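Wrist Camera and Gripper Service, Cell 2, Losbridge

This gallery belongs with the maintenance notes for the gripper cell at Losbridge. It covers the linkages, the pivot bolts, the wrist camera view and the cable run. Notes were compiled by Guðlaug Laxdal, who looks after the cell, with corrections from Vilhjálmur Hauksdóttir on the bolt procedure. Readers are assumed to have the Sepp log viewer installed and to know the lockout steps.

The wrist camera is used as a service tool as well as a data source. A good share of the checks can be done from the picture before a cover comes off. Save one still at the start of each service and one at the end, and put both in the log under the same entry number. The entry that opened this round is 241.

Service interval

The short check is done every morning before the first run. The long check is done every six weeks and includes bolt torque, pad wear and recalibration of the finger opening. The last long check was in June. If the gripper has struck a fixture, do the long check the same day whatever the date.

Linkages and housing

Bring the fingers to the home position and look at the linkages from the wrist camera. The left and right sides should mirror each other. A difference in angle at the same commanded opening points to play at a pivot or a slipped coupling. Compare with the reference still in the log and do not judge it by eye from memory.

Wipe the rounded top of the housing with a dry lint-free cloth. Solvent dulls the lettering and gets into the small holes toward the rear edge. Compressed air is not used anywhere near the joints, as it drives grit under the caps.

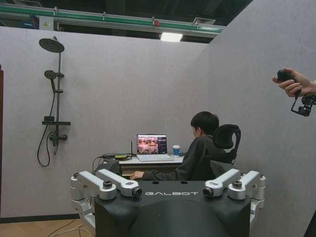

Silver joint assemblies in two pairs on the black GALBOT housing. Check the dark bolt centers in the joint caps for marks left by a tool.

Cables

Thin cables cross the floor to the machine, and a larger bundle hangs from the end of the operator's desk. Move the arm through its full reach at low speed and watch the floor cables for drag. Any cable that lifts off the floor during the sweep is too short for its route and has to be rerun. Re-tie the desk bundle with hook-and-loop strap. Zip ties were used at first and two of them cut into a jacket, so they are no longer kept in the drawer.

Feeds are checked at the operator's laptop. A feed that freezes during the sweep and recovers when the arm stops is nearly always a connector at the wrist. A feed that stays frozen is more often the software, and restarting the viewer is the first thing to try.

Pivot bolts

Support the finger before loosening anything. Back each bolt out a quarter turn, clean the exposed thread, apply a small drop of medium threadlocker and bring it back to the value on the Prokeck sheet. Work one side completely before starting the other. Put a paint mark across the bolt head and the arm only after the final torque, never before.

Replace a bolt if the hex socket has started to round. Old bolts go in the scrap tin and are not kept as spares.

Grip check on the clothes rack

The rack is the standard load test after any work on the fingers. Thin, glossy wood is a harder case than a soft part, so a hanger shows pad wear early. Set the finger force to the low preset, close on the end of the hanger and hold for a slow count before moving the arm. Rotation between the fingers is a fail, even if the hanger is not dropped. Repeat at the normal preset.

Alignment is judged from the hook. With the hanger upright in the grip, the hook should stand straight in the wrist view and be near the middle of the housing. A steady lean to one side means that the finger zero is off, and the calibration routine has to be repeated. 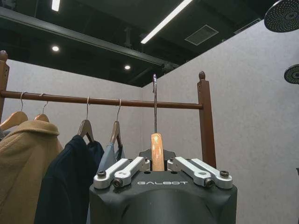 Wooden hanger held upright between the fingers, with its hook at the rod. The dark hex bolts at the outer pivots are in view on both sides.

Pads

Pads are Plirkthorpe stock, changed as a set even if only one is worn. Clean the seat with alcohol, let it dry fully and press the new pad down from the center outward. Leave the gripper open for an hour before the first grip. Write the change in the log with the batch letter from the bag.

Open items

Torque driver is due back from calibration. Until it returns, borrow the one from Cell 4 and note the swap in the log.

Reference still for the home position needs to be retaken after the next pad change.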